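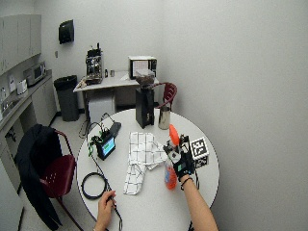

Veronika Pichler asked whether a round table would really hold up in a break room that is wiped down several times a day, or whether the finish would dull within the year as it had on the old ones. Her question reached us through the ordering desk, and it is answered under Surface and Cleaning.

Vilico Round Break Room Table, White
Item 2557
Product group: Break room and pantry furniture

Overview

The Vilico is a round table for staff break rooms, pantries and small meeting corners. It is intended for rooms in which the table stands in the middle of the floor and is approached from every side, with the appliances kept on a counter or a second table along the wall. A coffee grinder, a milk pitcher and a towel can stand on it while someone is cleaning or preparing drinks, and there is still space to sit down.

The table is supplied in white only. It may be combined with stacking chairs from the Burura range, which are offered in maroon, dark gray and sand. Chairs are ordered separately.

Surface and Cleaning

The top is sealed at the factory and needs no oil or wax. For daily care, spray a mild household cleaner onto a soft towel and wipe from the center toward the edge. Cleaner may also be sprayed directly onto the top, but it should not be left standing for more than a few minutes. Colored cleaning liquids do not stain the surface if they are wiped off promptly.

In answer to Ms. Pichler: the dulling she describes was reported on the earlier Gelport table, which had a softer coating and was withdrawn from the catalog. The coating on the Vilico is harder and was tested on a sample top through 1,216 wiping cycles with an ordinary kitchen cleaner. No loss of gloss was recorded. Scouring powder, steel wool and undiluted bleach must not be used on either model.

Coffee grounds should be brushed off before the top is wiped. Dry grounds dragged under a towel are the most frequent cause of fine scratches, and these are not covered by the warranty.

Milk residue is best removed with warm water alone. Hot pitchers and pots require a mat.

Placement

Allow enough floor space for a chair to be drawn back fully without touching cabinets, a refrigerator door or a trash can. In narrow rooms we advise setting the table slightly off center, away from the side on which the refrigerator opens.

The table has no cable opening. Appliances in regular use, such as espresso machines, microwave ovens and toasters, belong on the counter or on the rectangular Evangelista side table, close to a wall outlet. The Evangelista has the same white finish and leaves room beneath for a mini refrigerator. Its load limit is given on its own page and should be checked before a heavy machine is placed on it.

Delivery and Assembly

The table arrives in two cartons. The top is packed face down and should remain so until the base has been attached. Assembly requires two persons and the key provided. Tighten the 6 base bolts by hand first, then with the key, working across the circle. The bolts should be checked again after the first month of use.

Packing material is taken back on request if this is noted on the order form.

Price and Ordering

Table, item 2557: $525, delivery to the ground floor included
Burura chair: see chair list
Evangelista side table: see separate page
Replacement feet: supplied free of charge during the warranty period

Orders for several rooms may be placed on one form, provided that each room number is given - the carriers label the cartons by room. Orders received before the end of August will be delivered in the same quarter.

Warranty

The warranty covers the base, the bolts and the bond between top and edge. It does not cover scratches, heat marks or damage caused by dragging the table across the floor. Claims should be sent to Dirk Kramer at the furniture desk, with the item number and the label from the underside of the top.

Page last revised 2022-08-09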